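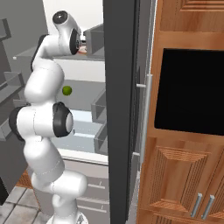

Simulated kitchen, fridge task: arm in front of the open refrigerator.

Datasets > Rendgate > Open day > README

Zukdale kitchen runs, Rendgate open day

This folder holds the simulated kitchen episodes that Plondex ran on the big screen at its Rendgate open day in March, plus the notes I took while watching. Plondex gave visitors the files on request. The notes are mine and the company has not checked them. I went along doubtful and came home with a more detailed set of doubts, so read the card with that in mind.

What is in it

There are 58 episodes from the Zukdale simulator. All of them use one white arm in a fitted kitchen, and the fridge episodes begin with the fridge already open. Each episode has rendered frames, joint positions and a one-line task instruction. A run counts as a success if the simulator's own check says so. I could not find that check written down anywhere, and the person at the desk could not tell me what tolerance it uses.

No real robot data is included. The leaflet said "kitchen-ready" on its front page and mentioned simulation on the back, in smaller type.

What was shown on the day

The demonstration ran twice, morning and afternoon. We were told the arm succeeds in 80 per cent of fridge tasks. I asked how many attempts that figure came from and was told it would be in the paper. It may well be. The paper was not available, and the files we were given do not let you work the number out, as failed runs seem to have been removed before sharing. Treat the figure as a claim.

In the afternoon somebody asked to see a task the arm had not been trained on. The answer was that the screen was set up for playback only. Fair enough, but the programme had called it a live demonstration, and several people near me had understood it that way.

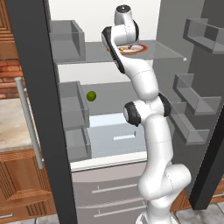 Can these episodes be used to train a policy for a real kitchen?

Only as a starting point, and I would not lean on them very hard. There are too few episodes, the kitchens are all simulated, and nothing in the folder shows how the arm behaves when a grasp goes wrong.

Known problems

9 episodes have an instruction that does not match the task name in the index. I left them as they came.

The frame times drift in the longer runs. Check them before lining anything up with the joint positions.

Contact forces are not recorded. For anyone interested in handling plates or glass, this is the main gap.

Sensible uses

Testing a loader, trying out a viewer, teaching people to read a data card with care. The Papadopoulos script in the tools folder reads the format and ran without trouble on my machine. It needs 8 GB of memory if you load the frames all at once.

Changes

First upload: episodes as received, with notes. If Plondex releases the failed runs I will add them in a separate folder and rewrite the section on the success rate.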